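2019-08-28

Ink storage test, continued

Opened the second box of sample cards from Lamont this morning. The cards had been in the drawer under the window since the first round, so I let them sit flat under a board for 2 hours before writing on them.

Same setup as before: 8 cards per ink, one line of block letters and one ruled line on each. Inks are the Sirari black, the Leten blue-black and the house brown. Let everything dry overnight last time; today I only waited until lunch, which I should note on the cards themselves.

Sirari black is fine on the smooth side and feathers on the rough side. Leten is slow. A sleeve dragged across card 5 took half the line with it, so that one is out and needs redoing. The brown looks paler than the swatch we kept from the last batch. Could be the bottle, could be the paper.

Rubbed the ruled lines with the 400 grit eraser block, then again with the 200. The 400 leaves a shine but the line holds. The 200 goes through the surface on the Lamont stock and there is no point in using it again.

Cards go to Dronance for the light test, back in November. Copy the numbers into the binder before they leave. Last time two sets came back with the labels faded off.

Pens wiped and caps checked. The little holder with the bear looking over the rim is the one for the white table.
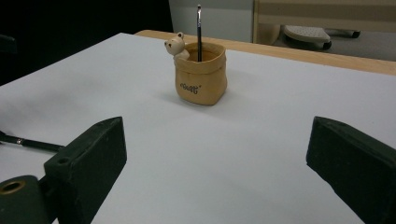

To do next

Redo card 5. Order more Lamont, smooth side only if they sell it that way. Ask whether the brown was remixed.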